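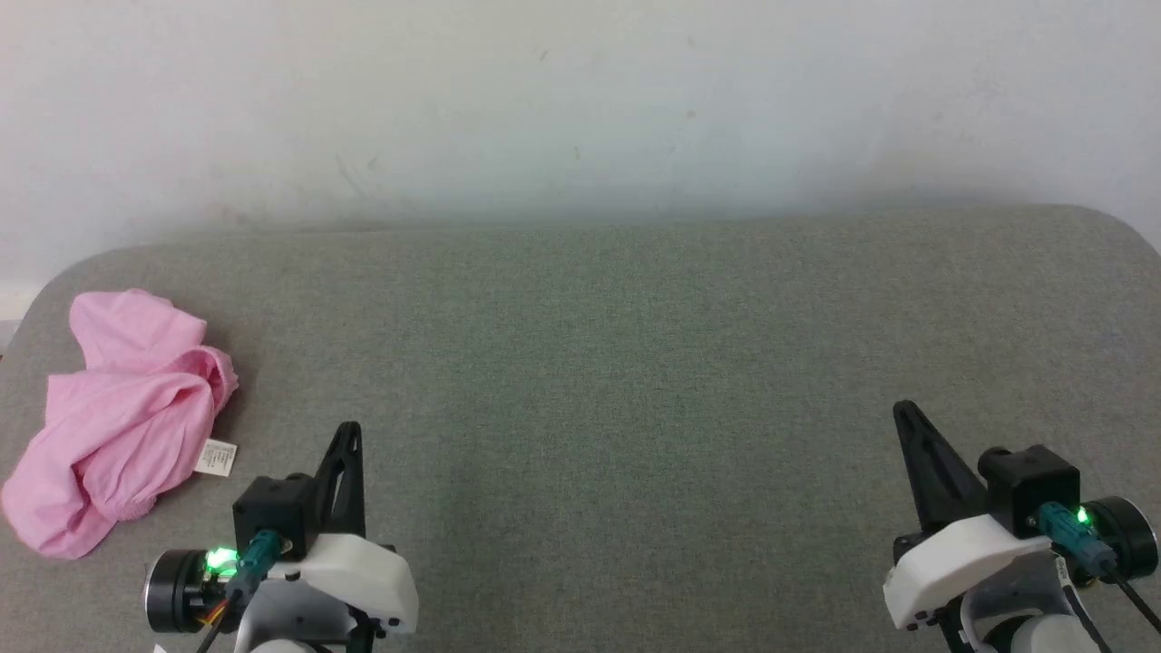 Kuvar releases Monum, a backup and archive tool for desktop mail programs

Kuvar has released Monum, a utility that copies, compresses and restores the message stores of desktop mail programs. It runs on 32-bit and 64-bit Windows and handles several mail programs from one window. Monum replaces the company's earlier tool, Itis, which will receive fixes until July and will then be withdrawn.

Mail programs keep messages, account settings, rules and address books in different folders, and in some cases partly in the registry. Copying the message folder alone leaves the user with the mail but without the accounts needed to collect more of it. Monum reads the location of each part from the mail program's own configuration and writes all of them to a single archive file. Stores that have been moved to another drive are found in the same way.

The first backup is a full copy. Later backups contain only messages that have been added, moved or deleted. In Kuvar's own tests a store of 2397 MB was copied in full and then updated daily; the daily archives averaged 18 MB each. The mail program may stay open during a backup – Monum takes a snapshot of the store and works from that – but it must be closed before a restore begins.
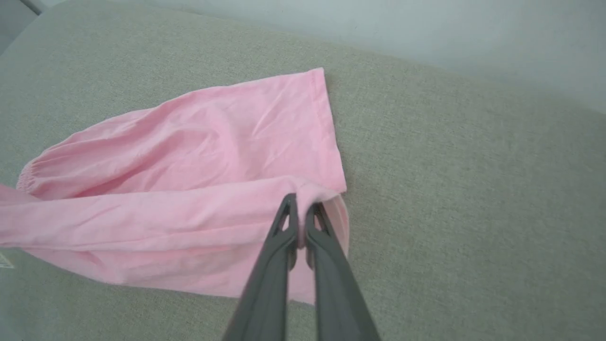
Release notes, issue 18

Archives can be protected with a password and split into parts of a fixed size. Each part carries its own checksum, so a damaged part can be replaced without writing the whole set again. Single messages can be taken out of an archive and saved as plain mail files, with attachments and full headers. The search window accepts sender, subject, date range and attachment name. It does not search inside attachments.

A scheduler is included. Backups can be started at a set time, at log-off or when a chosen drive is connected. If a scheduled run is missed, Monum starts it at the next log-on unless this option has been switched off. A log is kept for every run and can be sent to an administrator by mail.

Archives made with Itis open in Monum without conversion. The reverse is not possible: the index format has changed and Itis will report an unknown file type. Users who share archives between several computers should update all of them together.

The reading engine was written by Štefanec, which also supplies the repair module. The module rebuilds the index of a damaged store and lists any messages it could not recover. It was checked against a collection of 647 damaged stores before release.

Monum needs about 2000 MB of free disk space for temporary files when large stores are processed. The temporary folder may be placed on any local drive, but network drives are not supported for this purpose.

A trial version can be downloaded from the Kuvar website. It has all functions except the scheduler and password protection. Holders of an Itis licence may enter their existing key when installing Monum and will not be charged. The interface and help file are in English – further languages will follow as separate downloads.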